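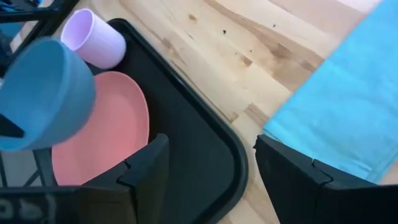

*Tabuleiro preto, prato rosa e dois copos, vistos do punho.*

Andei a adiar este texto desde agosto. Várias pessoas pediram-me as regras que usamos para gravar demonstrações de manipulação com louça e eu ia respondendo por mensagem, um bocado a cada uma. Fica tudo num sítio só, na versão que está em vigor na nossa sala.

Trabalho com a Radwa El Idrissi e a Hsin-yi Kan no Litiritz, um projeto pequeno de arrumação de mesa. As regras começaram por ser uma folha colada na parede. A folha tinha onze pontos, alguns contradiziam-se, e ao fim de uns meses cada operador seguia os que lhe davam jeito. A versão atual é mais curta e foi escrita pela Radwa quase toda de uma vez.

## Antes de gravar

A mesa fica como a tarefa pede e mais nada. Se há um pano na mesa, o pano faz parte da tarefa ou é retirado. Um pano que muda de sítio entre episódios sem ninguém anotar dá cabo de uma tarde de trabalho, e já nos aconteceu.

Os objetos são escolhidos pela folha de variações e não pela mão do operador. As pessoas pegam sempre no mesmo copo. Quando fomos ver os episódios do primeiro lote, 236 ao todo, havia um copo que entrava em quase todos e outros que mal saíam da caixa. A Hsin-yi fez então uma lista com a ordem sorteada e quem grava segue a lista, mesmo que a combinação pareça esquisita.

Os dedos da garra são limpos no início da sessão e outra vez a meio. Pano de microfibra, álcool isopropílico, esperar que seque. O plástico da louça deixa uma película que não se vê bem e que altera o atrito.

A câmara do punho é verificada com a garra aberta. Os dois dedos têm de aparecer, um de cada lado, e o espaço entre eles tem de estar livre. Se um dedo desapareceu da imagem, o suporte rodou e é preciso recalibrar. Não se compensa a olho.

## Durante a gravação

Um episódio tem uma tarefa, e a instrução escrita diz o que se faz, com o nome da cor e do objeto. "Pôr o copo azul no tabuleiro" serve. "Arrumar" não serve. Discutimos muito os nomes das cores, porque o que eu chamo lilás a Aicha Bouzid chama roxo claro, e acabámos com uma tabela de nomes fixos. Não é bonita, mas poupa correções.

Copos deitados contam como posição inicial válida. Esta regra gerou mais discussão do que todas as outras. A primeira versão mandava pôr os copos sempre de pé, com a boca para cima, e o resultado foi um modelo que ficava parado quando encontrava um copo tombado. Agora pedimos que uma parte dos episódios comece com copos inclinados, deitados ou encostados uns aos outros, e que o prato possa estar parcialmente tapado por eles.

A velocidade é a que o operador consegue manter sem corrigir a trajetória a toda a hora. No braço da Kettani limitamos a força de fecho a 37 por cento para louça de plástico. É um valor nosso, encontrado por tentativas, e não o recomendo para outras garras sem testar.

Falhou a pega, tenta-se outra vez dentro do mesmo episódio, até duas vezes. À terceira, para-se e marca-se como falhado. Os falhados não se apagam. Vão para uma pasta própria com uma linha a dizer o que correu mal.

Ninguém mete a mão na área de trabalho com o braço ativo. Carrega-se na paragem, espera-se pela luz, mexe-se no que for preciso. Esta regra não tem exceções e é a única que implica sair da escala se for quebrada. Não interessa que o braço seja lento ou que só falte endireitar um copo.

## Depois

Cada sessão tem 50 episódios no máximo. Com mais do que isso a atenção cai e começam os movimentos preguiçosos, aquele arrastar do objeto pela mesa em vez de o levantar. Fazemos uma pausa sensivelmente a meio.

A revisão é feita por outra pessoa. Quem gravou não revê o que gravou. A Aušra Lukoševičius trouxe isto da Mandska, onde trabalhou antes, e ao princípio achei exagerado para uma equipa do nosso tamanho. Mudei de opinião quando ela me devolveu uma sessão minha com 4 instruções trocadas.

O revisor verifica a instrução, o início e o fim do episódio e se algum objeto foi tocado sem querer. Um toque leve no prato ao pegar no copo é aceitável. Empurrar o tabuleiro não é.

## O que ainda não está resolvido

A iluminação. A sala tem janela e, a partir das quatro da tarde, um dos cantos da mesa fica muito claro. A Radwa quer estores fechados e luz constante. Eu prefiro deixar variar e registar a hora. Por agora regista-se a hora.

Também não temos critério para os objetos com riscos ou deformados. A Rocío Palacios sugeriu uma ficha por objeto com a data em que entrou em uso, e estamos a experimentar com os pratos. Dá trabalho e há quem se esqueça de preencher.

Quem quiser a folha de variações e a tabela das cores pode pedir nos comentários. O script que verifica os nomes das pastas é da Hsin-yi e ainda depende de caminhos da nossa máquina Flarkach, por isso esse fica para quando ela tiver tempo de o limpar.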